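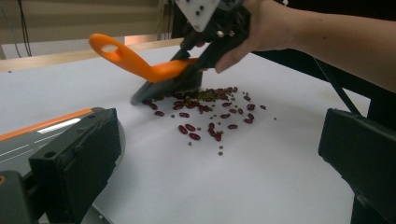

Selling dry beans to a packer or direct — first year decision

Forum: Small Grains and Pulses > Marketing

postska_acres
Hello to all. We grow dry beans on 19 acres, mostly dark red kidney, and a small piece of mung that my wife wanted to try. Until now everything went to the elevator in town. In January the elevator sent a letter that they will not receive beans any more, only corn and soybeans. The nearest other buyer is Wodine, and that is a long drive with a small truck.

Wodine offers a contract. They pay a fixed price for clean beans, but they take off for splits, for stones and for moisture above their limit. The other way is to clean and bag by ourselves and sell to stores and at the market. I have read many older threads but most are from people with much more land. What would you do with my size?

kettlecreek
How did you clean up to now? If you have no cleaner of your own, the question is almost answered. Stores will return the bag after the first customer finds a stone in it.

postska_acres
The elevator cleaned for us and charged for it. We have one old fanning mill, the plate says 1879, it was in the barn when we bought the place. It turns well and takes out the chaff. It does not take out stones of the same size as a bean.

kettlecreek
Then you need a gravity table or you need somebody with a gravity table. Ask the seed houses. Some of them will run a customer's lot after their own season is finished, when the machine would only stand there.

Riku Miyazaki
I was in the same position some years ago, with adzuki and black beans. I signed with a packer for the first two years and I do not regret it, but please read the page about the deductions very slowly. In my contract the moisture was measured at their door, and by their meter. My meter at home showed less. The difference was small but it went through the whole load, and I had nothing on paper to argue with.

After that I kept a sealed sample from every load, with the date and my own reading written on the bag. When they knew I did this, the discussions became shorter.

longrow_dan
I disagree with the contract idea. With that acreage you are nothing to Wodine. If they have too many kidneys they will find a reason to put your load at the end of the line, and you pay for the waiting and the driver. I sold direct from the first day. Kidney beans in small bags bring more than double what any packer paid me.

Riku Miyazaki
More than double for the bag, yes. But did you subtract the bags, the labels, the market fee and your own hours? I did it once on paper for one full season and the advantage became much thinner. It was still there. I only say it was thinner.

longrow_dan
My hours are my own. In winter I have nothing else to do with them.

kettlecreek
That is fine for you, Dan. He wrote that he has a wife and perhaps also another job. Not everyone has an empty winter.

postska_acres
I do have another job, yes, at the school, and in winter it is the full day. My wife has more time but she has already told me she will not stand at the market every week until spring. She would do it twice in a month.

mungmother
Nobody has said anything about the mung, so I will. Do not put it in the same decision. Packers who buy kidneys often do not want mung at all, or they want so much of it that your small piece is only a trouble for them. For sprouting it sells very well in small amounts, but the buyers ask for a germination test and some ask for a test for bacteria too. Ask what they need before you promise anything. For cooking it is easier, and the Asian groceries near us take it in 20 pound sacks.

And keep the two away from each other in storage. We used one auger for both, and I cleaned it, and I was sure that I cleaned it. Then I had mung in the kidneys until the last sack.

kettlecreek
At least those two separate easily on a screen. The mung drops through. Try it with black beans and small soybeans.

mungmother
It is easy if you have the screen. I did it in the kitchen with a colander, for many evenings.

fieldnote_chiba
I buy for a small shop, so maybe I can say something from the other side. What we look at, in this order: stones, the age of the beans, the price. Many growers think that the price comes first. Old kidney beans do not become soft even after long cooking, and the customer blames the shop. If you print the harvest year on the bag I will pay a little more for it, and I know other shops which do the same.

Also, please do not offer us the whole harvest in one delivery. We have no place for it. A few sacks every month is much better for us, but it means you must have dry storage until summer, safe from mice.

longrow_dan
This is what I try to say. Shops like this one exist. You only have to go and knock.

Riku Miyazaki
They exist near a city. How far is he from a city? My nearest one is two hours, and the fuel ate a good part of the better price. I went with a loaded truck and sometimes came home with half of it.

postska_acres
We are 50 minutes from a town with three shops that could be interested. The real city is further than the Wodine plant.

kettlecreek
Then divide it. Contract the larger part, keep back perhaps 3000 pounds, have that cleaned by a seed house, and see how fast it moves. If it is gone before spring, keep back more next year. But check first if the contract is by acre or by weight. If it is by acre, all that grows on these acres belongs to them and you may not keep anything back.

postska_acres
I did not know about this difference. I looked now and it says "all production from the contracted acres". So it is by acre.

Riku Miyazaki
Then contract fewer acres and leave one field outside. They will normally accept it, but say it before you sign, and draw the field on the map which they attach. Mine was the Buteo field, the one with the hawks, and the name stood in the contract exactly so. In the second year this saved me a long argument.

longrow_dan
I still think you give away your best beans for a bad price. But leaving one field out is better than leaving none.

mungmother
Look also at what the contract says for a bad year. If you deliver less than they expect, do you owe them the difference? Ours had a sentence about acts of God, and then we found out that a wet September was not one — at least not in their opinion.

postska_acres
Edit 2026-04-01: I spoke with Wodine on the phone. They accept a contract without the east field, and there is no penalty for a short crop if I inform them in writing before harvest. I asked them to send this sentence on paper and I wait for it now. A seed house answered too. They will clean the rest, but only after they finish with their own clover, and they want it in totes and not loose in the truck. The mung we will sell for cooking this year. Does anybody have used totes for sale, not too far from the state line?

kettlecreek
I have six, they had oats in them. Send me a private message.

mungmother
Shake them out well, and then once more.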